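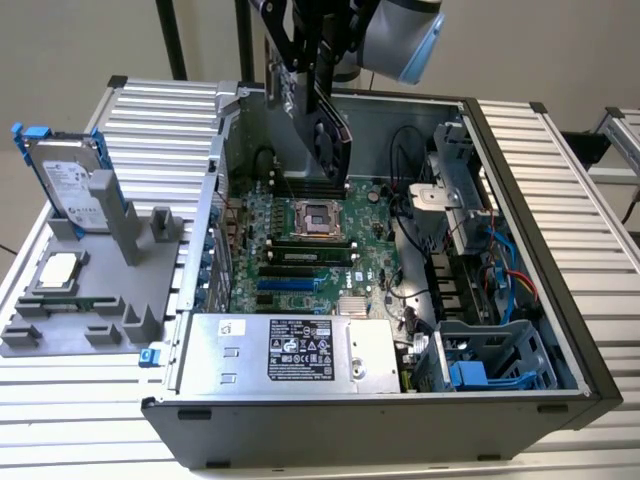

Desktop Teardown Gallery – Clurnholm

The Temba project takes in retired office desktops and sorts the parts for reuse. The towers on this page came out of the Grudthorpe offices, 149 machines in all. Panels come off first, and each case is worked on lying on its side.

Green board, CPU socket empty, one memory module still in the lower row of slots.

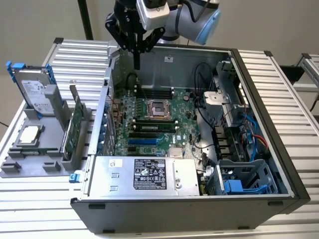
Grumurar wrote in to ask if the old power supplies are worth keeping. We test them and keep the good ones – the rest go to scrap in March.

The Dell board with a memory module below the socket. Blue and red SATA cables by the drive cage.
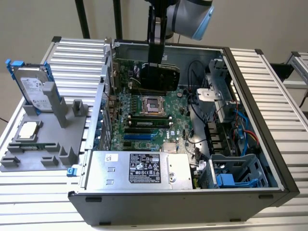 Drives are wiped before anything leaves the building, and screws go in a labeled bag with each case.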